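Mein Schreibtisch zieht um: Galerie aus dem neuen Arbeitszimmer

So, es ist geschafft, jedenfalls fast! Seit März rede ich davon, dass ich aus der Ecke im Schlafzimmer rauswill, und jetzt habe ich endlich das kleine Zimmer zum Hof. Neun Quadratmeter, ein Fenster, eine Heizung, die klopft, und eine Tür, die man wirklich zumachen kann. Viele von euch haben gefragt, wie ich das mit dem Einrichten anstelle, also gibt es diesmal wieder eine Galerie, und zwar eine kurze. Die Wände kommen später dran, da muss erst noch einmal gestrichen werden (die erste Farbe war eine Katastrophe, auf der Karte Salbei, an der Wand Krankenhausflur).

Angefangen habe ich mit der Arbeitsfläche und dem, was darauf liegen soll. Bujar, der bei uns im Haus schon drei Küchen eingebaut hat, schwört darauf, alles erst mit Klebeband abzustecken, bevor man irgendetwas bohrt oder festschraubt. Ich fand das übertrieben und habe es dann doch gemacht.
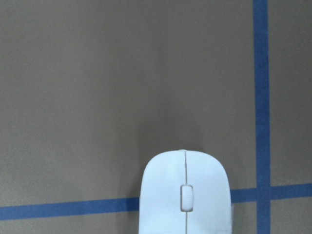

Lesezeit: 3 Minuten

Weiße Maus auf Braun, dazu blaues Klebeband über Kreuz. Mit der schmalen Naht in der Mitte und dem hellen Rädchen sieht sie von oben richtig elegant aus, finde ich!

Zur Maus selbst: Das ist meine ganz normale Alltagsmaus, die ich seit Jahren benutze und die mich durch zwei Jobs begleitet hat. Ich hatte zwischendurch so ein senkrechtes Ding ausprobiert, von dem Kirsty Paewai so begeistert war, und nach einer Woche hatte ich Muskelkater an einer Stelle, von der ich gar nicht wusste, dass da ein Muskel ist. Kirsty arbeitet immer noch damit und ist glücklich. Ich bin wieder bei der flachen.

Das Abkleben hat mich viel länger beschäftigt als geplant, ich bin einen halben Mittwoch lang mit Rolle und Zollstock ums Eck gekrochen. Mein Tipp, falls ihr das nachmacht: erst normal hinsetzen, die Arme fallen lassen, dann die Unterarme auflegen, und genau da, wo die Hand landet, gehört die Maus hin. Bei mir ist das ein ganzes Stück weiter innen, als ich sie bisher liegen hatte. Ich habe vorher jahrelang nach außen gegriffen und mich über meine Schulter gewundert.

Malerband nehmen, bitte kein Paketband! Das blaue lässt sich meistens gut wieder abziehen, und man sieht es auch abends bei schlechtem Licht noch. Auf empfindlichen Oberflächen würde ich es trotzdem erst an einer Ecke ausprobieren. Bujar zieht es immer ganz flach und langsam ab, ich reiße, und ihr könnt euch denken, wer von uns beiden hinterher an Kleberesten rubbelt.

Noch ein paar Sachen, nach denen ihr gefragt habt:

Die Tischplatte bekommt 100 Zentimeter Breite. Ich hätte gern mehr gehabt, aber dann geht die Tür nicht mehr ganz auf, und mit dem Wäschekorb in der Hand will ich da nicht jedes Mal seitlich durch. Das Gestell heißt Rocha, kommt gebraucht von Shahram Heydari und hat mich 55 Euro gekostet, samt einer Tüte Schrauben, von denen genau eine fehlt.

Die Lampe suche ich noch. Die Groturon hatte ich im Laden in der Hand, wunderschön, aber über 400 Euro für eine Schreibtischlampe? Nein. Ich hänge erst mal die alte Klemmleuchte ans Regal und warte auf den nächsten Flohmarkt. Wenn jemand von euch eine mit langem Arm übrig hat, meldet euch!

Kabel: Thema für sich. Stojan hat mir eine Leiste für unter die Platte empfohlen, in der die Steckdosen verschwinden, die liegt noch verpackt im Flur. Ich möchte erst wissen, wo der Bildschirm endgültig steht, bevor ich da irgendwas festmache.

Tastatur bleibt die alte. Ja, auch mit dem klemmenden Ä.

Als Nächstes ist das Regal über dem Tisch dran, und dafür muss Bujar noch einmal mit der großen Bohrmaschine kommen, die Wand zum Hof ist nämlich Beton. Er hat gesagt, nach dem Abendessen, so gegen acht. Die Nachbarn habe ich vorgewarnt, Kuchen steht bereit.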